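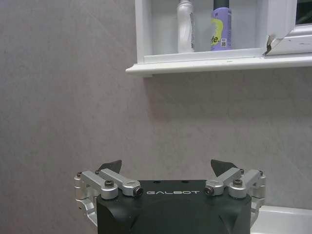
Service news, November 25, 2021

Elteck now offers its two-finger gripper service plan to all Ustel members. The plan covers inspection of the linkages and hex screws, replacement of worn fingertip pads, and 2 on-site visits per year. Each visit takes up to 3 hours. The fee is $200 per gripper.

Members who hold an Edex contract may transfer it without charge. Orders received by December 23 will be scheduled first. Forms are available from the Lo Presti office.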